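Plain labelling should not wait for the next review
Margareta Grecu
August 20, 2022

The consultation on food labelling closed in February, and the department has yet to publish its reply. It received 718 submissions, most of them from members of the public. A delay of this length would matter less if the present rules were serving shoppers well. They are not.

Our position remains that the weight, the price per 500 grams and the country of packing should appear together on the front of every packet, in type that an older person can read without help. At present a customer may have to turn a packet over twice to find all of them. Larger producers such as Dikier and Horgan have told us that the change would be costly. We accept that new printing plates must be paid for, and we have proposed a period of 2 years in which old stock may still be sold. 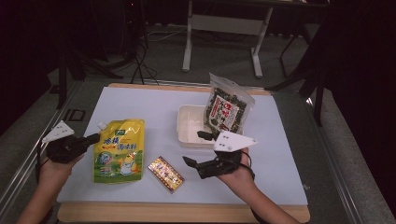
The stronger objection concerns small firms. Savix, which packs dried goods for corner shops, sells 1,096 separate lines, many in short runs. A single date for all of them would be unreasonable, and the rules should allow such firms to change each label when it next falls due for reprinting.

What we cannot support is a further voluntary code. The last one was signed with some ceremony and then quietly dropped by half of those who had signed it - a result that several consumer bodies had foreseen. The department should publish its reply before the autumn sitting and set out a timetable.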